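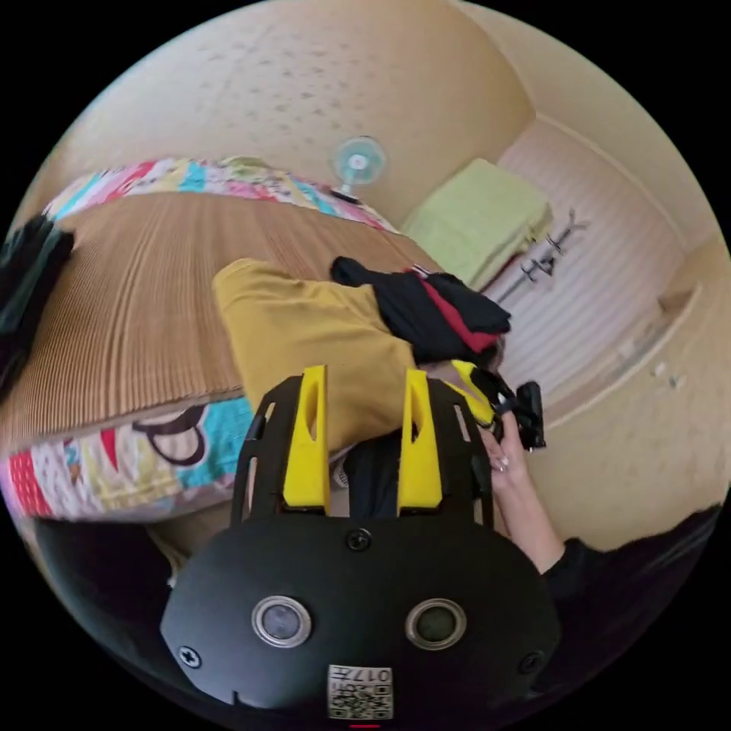

The left finger had been closing late for over a week. The log from Arnlow put the lag at 2 millimeters, and the log was usually right.

She took the tool off its strap and laid it on the bench at Metell. Power off. Battery out. She wiped the lenses first, out of habit, then backed out the three screws and set them in a dish in the order they came.

The linkage was clean. The pin was straight. She moved the left finger through its travel by hand and felt nothing wrong until the last part, where it dragged.

Lint. A thin gray roll of it, packed behind the bracket, pressed as hard as felt. There had been 12 days of shirts and towels since the last service.

She pulled it out with tweezers, put one drop of oil on the pin and closed the body. Then she ran 100 cycles with the cover on and watched the numbers. Left and right met each time.

In the log she wrote: 30 September 2024, lint removed, no parts used. Under "cause" she wrote "laundry" – the form would not take a blank – and put the tool on charge.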